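Irel - Gevholm (new album) - first impressions thread

Forum: New Releases > Pop / Jazz / Singer-songwriter

slowdial
Posted 15/05/2026

ok its out. been up since 5 with this. Second time through now. Not a review just stuff I scribbled:

Opener is gorgeous. Brushes, upright bass, she comes in way late, like over a minute. Took me right back to the Vachon EP.

Track 2 is the single, we all know it, moving on.

Track 4 "Spare Room" - best thing she's done?? the key change before the last chorus. had to stop making coffee.

Back half drags a bit. Three ballads in a row is a choice.

Who else has it on. go

mintonferry
Replying to slowdial

Agree on Spare Room. Disagree about the back half, that's where the record lives for me. The run from 7 to 9 is one long song basically, listen to how the piano at the end of 7 is the same figure that opens 8. Slower. Put it on with headphones and don't skip.

Single is still bad tho

slowdial
Replying to mintonferry

I did have headphones on! noticed the piano thing. Still three ballads

paperhorn88

Anyone else think the vocals are mixed too low? Like on 3 and 5 I'm straining to get the words. Vachon had her right up in your ear and that was the whole appeal to me. Now she's behind the horns half the time.

Also who is playing trumpet, no credits on the streaming page, nothing.

Lutfa Munasinghe
Replying to paperhorn88

Nimal Roy on trumpet and flugelhorn. Its in the booklet. He also did the horn arrangements on 1, 4, 6 and 9. Producer is him and Irel together, first time she's had a co-producer credit on anything of hers.

I like the vocals where they are. She was asked about it on the radio thing last month and said she wanted to sound like one of the band. You can dislike it but it was on purpose

paperhorn88
Replying to Lutfa Munasinghe

thanks. and ok, on purpose, fine. I can still not like it. I pay for the singer

hexagonal_dan

Unpopular opinion incoming. This is a jazz record for people who don't like jazz. Every solo is 8 bars and then its over before anybody breaks a sweat. Roy is a serious player, saw him with his quartet in a tiny room and he was on fire, and here he's doing these polite little fills. What a waste.

mintonferry
Replying to hexagonal_dan

its a pop album dan. it's filed under pop. she calls it pop

hexagonal_dan
Replying to mintonferry

then why is there a bass solo on it

mintonferry
Replying to hexagonal_dan

because bass solos are nice??

cassette_wren

Coming in as someone who only knew the single - went in expecting 10 of those and got something way moodier. Kind of love it? The one with just guitar and voice (6? no, 5) made me cry on the bus, which was embarrassing but whatever. Where do I go next, is the older stuff like this or more like the single?

slowdial
Replying to cassette_wren

Welcome! Vachon EP first, it's short, then the debut. Debut is more guitar, less jazzy, and she's so young on it. Some of the lyrics are rough. Skip the remix thing completely

Lutfa Munasinghe
Replying to cassette_wren

Second the EP. I'd add the live session, the one with the string trio. Four songs and the version of "Harbor Lights" on there beats the studio one easy.

hexagonal_dan
Replying to Lutfa Munasinghe

the studio Harbor Lights is better and I will die on this hill. strings are syrup

Lutfa Munasinghe
Replying to hexagonal_dan

You just complained there wasn't enough jazz and now you want the version with the drum machine. Ok

hexagonal_dan
Replying to Lutfa Munasinghe

I contain multitudes

tallboy_reverb

Vinyl people - has anybody's shipped yet? Mine's from the Dreltudent store and the order page has said "preparing" for 14 days. Emailed twice. Got an auto reply both times. The CD folks seem to have theirs already which, good for you, but I ordered the first morning it went up.

And it was not cheap. 31 bucks before shipping.

paperhorn88
Replying to tallboy_reverb

Same boat. Preparing. I have the blue one on order, you?

tallboy_reverb
Replying to paperhorn88

Plain black. Figured it would sound better and ship quicker. Ha

Lutfa Munasinghe

Posting this as its own reply so people see it. I wrote to Dreltudent on Wednesday and got a real person. What they told me: the numbered pressing is 1,524 copies, first batch went out already, second batch is waiting on sleeves from the printer. Color variants are all in the second batch. Black is split between the two, so tallboy you got unlucky. They wouldnt give me a ship date. I asked twice.

CD is fine, mine came Tuesday. Booklet is nice, thick paper, lyrics for everything except 9, which has no lyrics printed at all. Not sure if thats a mistake or a statement.

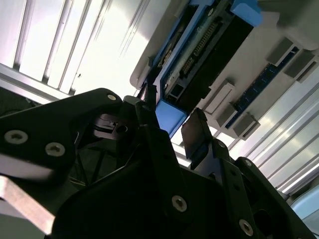 Also if you moved recently, email them the new address now and put the order number in the subject line. Person I spoke to said the form on the site doesn't go to the same inbox. Great system. And don't order a second copy thinking the first is lost, they won't combine or refund after it goes to the warehouse.

tallboy_reverb
Replying to Lutfa Munasinghe

this is more than they've told me in two weeks, thank you. Unlucky is right. Going to try the order number thing

cassette_wren
Replying to Lutfa Munasinghe

wait 9 has no lyrics printed? I can't understand a word of the second verse and was hoping somebody had it

mintonferry
Replying to cassette_wren

I hear "carry the lamp to the water" but my girlfriend hears "marry the man who taught her" so. good luck

slowdial
Replying to mintonferry

oh no. now I can only hear marry the man

paperhorn88
Replying to mintonferry

See this is what I MEAN about the vocal mix

Lutfa Munasinghe
Replying to paperhorn88

ok that one I'll give you

gullwing_b

Did anybody catch what Gevholm means? Is it a place? Searched and just got album stuff.

Lutfa Munasinghe
Replying to gullwing_b

Made up. She said its the name of the town she and her sister invented as kids, they drew maps of it and everything. The streets in Spare Room are from the map.

gullwing_b
Replying to Lutfa Munasinghe

oh that's really sweet. makes track 1 hit differntly

hexagonal_dan
Replying to gullwing_b

Ok that is sweet. I'm still mad about the solos

nightbus_ella

Anything on tour dates? I heard August but only from a guy at the record store and he also told me she was retiring.

Lutfa Munasinghe
Replying to nightbus_ella

August is right as far as I know but nothing announced. Nimal Roy's own page has most of that month blocked out with no venues, read into it what you want. Last tour they gave the mailing list a day's head start on tickets, so get on that if you aren't.

nightbus_ella
Replying to Lutfa Munasinghe

signed up. If Roy's in the touring band I'm going to two of them minimum

hexagonal_dan
Replying to nightbus_ella

if he's in the band live I'll take back everything. They'll have to let him stretch out. They did on the last couple dates with the other guy, the sax player, and those were long. One tune went about 14 minutes when I was there

mintonferry
Replying to hexagonal_dan

dan buying a ticket to the pop show

hexagonal_dan
Replying to mintonferry

front row. arms folded

paperhorn88

Fourth listen. Revising. The vocals on 7 and 8 are fine, it really is just 3 and 5 that bug me (and 9, see above). 5 is a shame because I think the words are the best she's written, read them in somebody's post of the booklet. Could be my speakers are part of it - tried it in the car and she's louder in there? Anyone with good gear want to weigh in.

tallboy_reverb
Replying to paperhorn88

Decent speakers here, just streaming obviously, since SOME of us have no record. She's low on 3. On 5 I think it's that she's singing really quiet and they left it alone. Sounds like room noise all over it. I like that one as is.

slowdial
Replying to tallboy_reverb

There's a chair creak in 5! right before the last line. Go listen

cassette_wren
Replying to slowdial

heard it!!! the chair made me cry again

slowdial

Ok rankings so far, mine, subject to change by tonight

Spare Room
1
8
5
7
6
9
10
3
the single

mintonferry
Replying to slowdial

two of your top five are from the back half that "drags"

slowdial
Replying to mintonferry

I said a BIT

gullwing_b
Replying to slowdial

10 that low? The fade out with just the horns? no. 10 is top 3 for me

paperhorn88
Replying to slowdial

single last is correct. everything else is wrong

tallboy_reverb

Update, emailed with the order number in the subject like Lutfa said and got an answer in an hour. Second batch, no date, "we appreciate your patience." So a human at least. They did fix my zip code which was wrong, so glad I wrote.

paperhorn88
Replying to tallboy_reverb

doing mine now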